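*Workshop tips, updated 1 Jan 2024*

These are notes for people teaching a kitchen task to an arm, either by moving it by hand or by driving it from a remote. They started as a sheet taped beside the bench at Ustaleo and have been added to since. The examples are mostly about putting fruit in a fridge because that is the task most people try first.

## Before you start

Clear the table down to the things the task needs. A mug you forgot about will be in every recording of the session, and you'll have to decide later whether to keep them.

Pick the start pose and mark it. A strip of masking tape on the floor under the base is enough. If the arm rolls on a cart, lock the wheels and check the tape again after lunch.

Decide what counts as done and write it down. "Apple in the fridge" is too loose. "Apple resting on the shelf, fingers open, hand back outside the door line" is something two people can both agree on.

Wipe the fingertips. Fruit wax builds up and changes the grip over an afternoon. Use a damp cloth, then a dry one.

## Guiding by hand

Hold the arm above the wrist, never by the fingers. Pulling on the fingers bends the linkage and puts your own hand in view of the wrist camera.

Move at the speed you'd use to carry a full cup of coffee. People who are new to this go slowly up to the object and then rush the last bit.

Stop for a moment before you close the grip. The pause makes it much easier to cut the recording into steps later.

Keep your body in one place. If you walk around the arm during a demonstration, your shadow goes with you.

## Driving by remote

Sit where you can see the fridge opening directly. A monitor is fine for the table, but depth is hard to judge at a shelf lip, and that's where most bumps happen.

Come in high over the shelf edge and lower the fruit once it is past the lip. Going in level looks tidier and catches the edge.

With round fruit, get the fingers low on the sides and partly underneath. Squeezing at the widest point works for an apple on a good day and leaves dents in a pear.

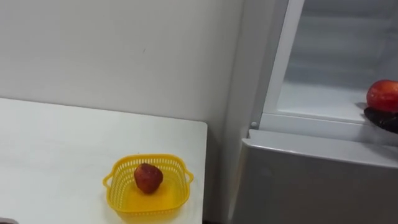 **How many demonstrations do I need before the arm can do this by itself?**

Plan on 200 good ones for a single task with one or two kinds of fruit, then test before recording more. If it fails in the same spot each time, record extra runs of that spot from slightly different starting positions. If it fails all over the place, look at your recordings for mixed methods before adding to the pile.

## Baskets and small fruit

Shallow baskets are easier to teach with than bowls. The fingers can get down beside the fruit without hitting a tall rim.

Strawberries need a lighter grip than apples. Set the force limit before the session and leave it alone. Turning it up halfway through gives you two sets of data that look the same and aren't.

Move the basket a few inches between runs. Move the fruit inside it too. Purificación Bustamante shuffles hers every third run and writes an "S" in the log when she does, and her sets have been the easiest to reuse.

Real fruit goes soft. Plastic fruit lasts but weighs less and slides more, so keep the two in separate folders.

## The fridge

- Prop the door so it stays at the same angle. A folded towel under the bottom corner works.
- Turn off the door alarm if yours has one.
- Don't leave it open all session with food inside. Use an unplugged fridge or an empty one.
- Put a strip of clear tape along the shelf lip if the gripper has been scuffing it.
- Bright white interiors can wash out the camera. Lock the exposure with the door open.

## Keeping the recordings straight

Name files by task, date and run number, in that order. The Mamau folder was named by operator for most of February and took two people a day to sort.

Delete a bad run right away, while you still remember why it was bad. Waiting until the end of the day means watching everything again.

Keep a few failed runs on purpose, in their own folder. A drop followed by a clean recovery is worth having. A drop followed by someone reaching in to pick up the fruit should go.

The current fruit set has 2974 recordings, of which 2945 passed the check. Of the ones that failed, 13 had the gripper start outside the tape. Check the tape.

Spare fingertip pads are in the drawer marked Rorside. Please write on the lid when you take the last pair.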